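Hand-held gripper: one finger stops closing partway, then snaps shut on wire basket

Asked Mar 13, 2020 in Grippers and End Tools
173 views

Hi all, first time posting so go easy on me! I have a Priseder hand-held gripper, the two-finger kind with the trigger, camera mounted behind the fingers. I've been using it to record pick and place demos for a little tabletop arm I'm putting together at home – wire baskets, sponges, cups, kitchen stuff basically. It worked great until I moved on to the basket task.

The problem is this. I squeeze the trigger, both fingers start moving in, and then the left one hangs. The right one keeps going. If I keep squeezing, the left finger lets go all at once and slams over, and whatever is between the pads gets whacked sideways. I've lost a mug to it, and yesterday it caught the side of my thumb while I was steadying the basket with my other hand. No blood, but it hurt a lot more than I expected from a hobby tool, and I've stopped putting my hand anywhere near it.

It's worst when I come in on a corner of the basket, with the rim between the two pads. Picking up the sponge by itself, I might get 7 clean grabs before it sticks once. With the basket it's nearly every time. 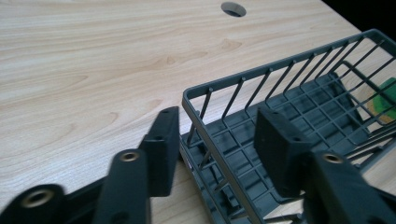 What I've tried so far

Wiped down the pads and blew out the links with canned air. No change.

Swapped the return spring for the spare that came in the box. It felt better for one evening and then went right back to sticking.

Loosened the link screws a little. This made the left side wobbly and the hang came back anyway, so I tightened them again. I may have tightened them too much, I really can't say, I was doing it by feel.

Put a few drops of sewing machine oil on the left pivot. Please don't yell at me.

The links are the black plastic ones with the brass inserts. I've been through 300 recordings on this set and never had it apart before the spring. The tracking software (Mivier, whatever version downloads by default) doesn't complain at all, it just shows the gap jumping from half open to shut. So I don't think it's a sensor thing, but I've been wrong before.

Is this a worn link, a bad insert, or me? And is it okay to keep recording with it if I keep my free hand out of the way?

2 answers

Answer 1 (accepted)

Please stop recording with it for now, even with your hand clear. The snap is stored energy. Your trigger keeps pulling while the finger is stuck, the links flex, and then it all comes out in one go. A plastic link that flexes like that over and over can crack at the insert, and then you have a piece of it flying off toward your face, because you're holding the thing!

My bet is the insert. I had nearly the same hang on mine, and one of the brass inserts had crept up out of the plastic just a hair. You could barely see it but you could feel it with a fingernail. The raised lip rubbed on the neighboring link, and any sideways load pushed the two parts together harder. A basket corner is all sideways load, as the rim hardly ever sits square to the pads. A sponge squashes and lets the fingers sort themselves out, so it's kinder to a sick joint.

What I would do, in this order:

Take the spring off first. Don't skip this, it's how I got my own pinch.

Move each finger by hand through its whole travel. Right side first so you know what good feels like, then left. If the left catches at one spot with no spring on it, it's rubbing.

Run a fingernail over every insert on the left side. They should be flush or slightly sunk. If one stands up, take the link off and reseat it with a soldering iron, pressing straight down with light pressure. Let it cool before you touch the plastic. Open a window too.

Look for white lines or hairline cracks near the holes. Any at all, throw the link out. I wouldn't glue it.

Put it back together and snug the screws until the wobble goes away, then back off a touch. The finger should drop under its own weight with the spring off. Overtightening gives you a hang all by itself, so you could easily have two problems now, the first one and the one you added.

About the oil – wipe out as much as you can. Some oils are fine on plastic and some aren't, and I don't know which yours is. It also picks up dust. I use a dry lube and hardly any of it.

One more thing, for the recordings you already have. I'd go back through the basket ones and pull any where the gap jumps. If you train on those, your arm is going to learn to pause and then slam, and a motor won't stop for your thumb. I found that out with my Oltach arm and a cereal bowl.

Comment from the asker: It was the insert!! One on the left was sticking up, I could feel it right away once I knew to check. Reseated it, took me two tries, and there was a tiny crack next to it so I've ordered a new link anyway. It moves smoothly with the spring off. Going to wait for the new part before I squeeze it for real. Also I pulled a whole lot of basket recordings, kind of painful.

Comment from the answerer: Good call on waiting. Check the right side too while you've got it open, the inserts probably all went in the same day.

Answer 2

could be the spring. mine did something like this and I put a stiffer one in and it went away. Also check your trigger cord isn't fraying if yours has a cord, some do

Comment on this answer: I'd be careful with a stiffer spring here. If the finger is binding, more spring just means a harder snap when it lets go. Find the rub first.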